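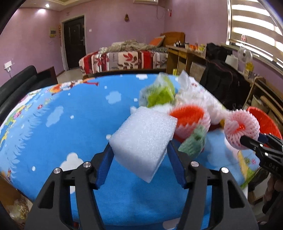 Home & Making

The table that never gets cleared

There is a blue cloth on Rosalie Pfister's work table, printed all over with cartoon clouds, and for most of October I don't think I saw it without something on top. Packaging, mainly. A crumpled wrapper in clear and bright green plastic, thick white foam, and whatever else the post had brought.

Rosalie keeps packaging the way my grandmother kept jam jars. She started seven years ago, when a lamp arrived from Kondero wrapped so well that she couldn't bring herself to put the wrapping in the bin, and she has been sorting, trimming and passing it on ever since – to potters, to the school down the road, to a neighbour who posts honey to her sons and goes through an astonishing amount of padding.

Foam is her favourite, and she'll talk about it for as long as you'll let her (I let her, over two pots of tea). She likes a good thick block with a bit of grain to the face, the kind you can cut down with a long knife and fit snugly under a teapot lid. The thin stuff crumbles, she says, and then you're picking little white beads out of the carpet until Christmas.

The cloth was meant for a child's birthday. It has a feathery light blue border and small red flowers here and there, and it went on the table one afternoon to protect the wood and simply stayed. I'm glad it did! It's a cheerful colour to work over, and the clouds make even a heap of old wrapping look a little festive.

If you'd like to start a shelf of your own, Rosalie suggests one box for foam and one for plastic, and a firm rule about when they're full. Hers is 31 blocks. She admits she was over it when I visited, and another parcel was due that afternoon.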